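Getting started with the Druletti pick-and-place trainer – first pick in an evening

Had the trial version for a few weeks now and kept getting asked how to set it up, so writing it all down in one go. Quick and dirty. If you want the sales pitch go to their site.

What you get: Druletti is a simulator. You download it, you get an arm, a table, a couple of cubes and a panel of sliders. The paid bundle adds the Walleo task editor, where you build your own jobs, and a licence for the Greco add-on, which sends the finished job to a real arm if you have one. I haven't got one. Everything below is on-screen only.

Before you start

Decent graphics card. Mine is middling and it copes.
8 GB of free disk space. The installer doesn't check, it just stops.
A mouse with a wheel. Tried it on a trackpad, gave up.
Account on the Druletti site, for the trial key.

Installing

Run the installer. Leave the folder as it is – moved mine to a second drive and Walleo couldn't find the job files, had to start over. When it asks about sample tasks, tick the box. Unticked by default, no idea why.

First launch is slow. Grey screen for a good minute. Leave it alone. Second launch onwards is fine.

Paste the key when asked. The trial runs 60 days and starts when you paste the key, not when you download, so don't paste it the night before you go on holiday.

Setting up the first job

File, New Task, Cube Pick. Call it something. Press Load.

You start with the arm folded back. Press Home. It goes to its ready pose, and you do this every single time before touching the sliders, otherwise the first move comes out odd and you'll blame yourself for it.

Next pick the target. There's a drop-down on the right called Object. Choose the red cube. The name lights up in the list but nothing changes in the view, which threw me at first.

Now the approach height. This is the gap between the fingertips and the top of the cube before the final drop. The default is too low for my taste. Put it up a bit while you're learning, you can shave it down later when you care about speed.

Then press Approach and watch it swing over and stop short. Don't press Grip yet.

Lining up

Orbit the camera so you're looking from the front, then from the side. Two views, always. From one angle it'll look perfect and from the other the fingers are nowhere near either side of the cube. You want the gap between the fingers to sit over the middle of the cube, with the fingers open wide enough to clear it.

If the cube is turned, turn the hand as well. The Wrist slider does that. Small nudges. The number box next to it is better than the slider if your hand shakes like mine, type the value and hit Enter.
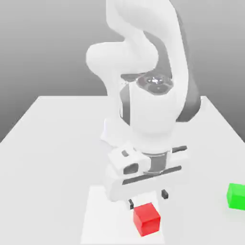 Do you need to line the fingers up by hand every time?

Only until you've saved a grasp. Once a pick works, press Save Grasp and Walleo stores the hand angle against that object, so next time it turns the wrist for you and you just check it from both sides.

Making the pick

Right. Fingers open, lined up, height set.

Press Lower. Arm comes down in a straight line. If you hear the little click and the status bar goes orange, a finger has touched the top of the cube. Press Back, go up, line up again. Don't try to slide sideways while you're down there, the cube gets shoved and you'll chase it round the table.

If the bar stays blue, press Grip. Force setting: leave it in the middle. Too low and it slips out on the way up, too high and the thing pings off like a bar of soap. Funny the first time.

Press Lift. Slowly. There's a speed slider bottom left and I keep it at a quarter for the lift and put it up after.

Then choose where it goes. Click a spot on the table, press Place. It lowers, opens, backs off. Done. Save the job before you do anything else, theres no autosave in the trial.

Running it on repeat

This is what people buy it for. Tools, Repeat Run. Type in how many goes you want, tick Shuffle Start so the cube is put somewhere different each time, and press Run. It logs every go as pass or fail in a plain table you can open in a spreadsheet.

I left mine going overnight and came back to 2,676 goes in the log. Most of the fails were at the far corners of the table, where the arm is at full stretch. Worth sorting the table by position before you start fiddling with settings, saved me a lot of poking about.

Turn the shadows off for long runs. View, Shadows. Much quicker. Turn them on again for lining up though, they help you judge the height.

Things that went wrong

Arm won't move at all – you didn't press Home. Or the red stop button on the panel is pressed in, it looks almost the same either way.

Cube sinks into the table – physics rate is too low. Settings, Physics, up one notch.

Fingers close on nothing – wrong object picked in the drop-down. Did this more than once.

Jobs vanish from the list – you moved the folder. See above.

Key not accepted – there's a space on the end when you copy it from the email. Delete teh space.

Is the paid one worth it

Depends. If you only want to learn how a gripper arm behaves, the trial does it, and the sample tasks last a few evenings. Walleo is the good bit and I'd pay for that alone, but they don't sell it alone, you have to take Greco with it. Bit cheeky. I asked and was told it's being looked at.

Support is decent. The office is in Clidthorpe and they answer email in the morning, rarely after lunch. Send the log file with your first message or they'll only ask for it.

The manual is thin on Repeat Run and hardly mentions Save Grasp. There's meant to be a new one in June. Will update this page when I've had a look at it, and I'll do stacking next if I can get the second cube to stay put.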